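Ruido en el aula: informe del proyecto

Fiorella Leone y Peiyu Liao — mayo
Lectura: 2 min

Medimos el ruido en 16 aulas del instituto Gondal durante las horas de clase. Tomamos 1.262 lecturas con el sonómetro Trarik — una por minuto — y descartamos 119 por errores de registro.

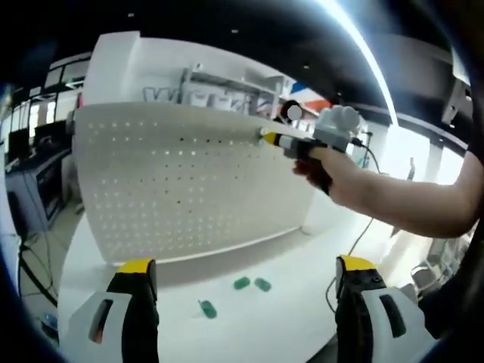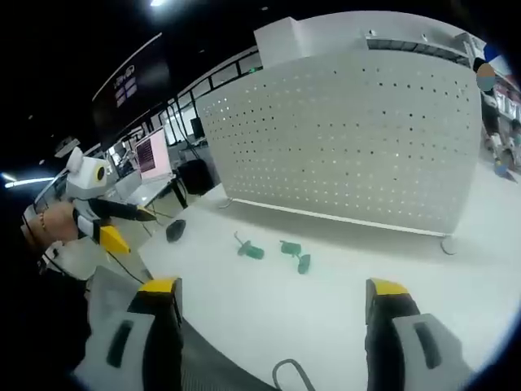 Las aulas que dan a la calle fueron las más ruidosas, sobre todo a primera hora. Faltó medir el comedor y comparar con las ventanas cerradas.

Contacto: Departamento de Física — © Gondal — Volver arriba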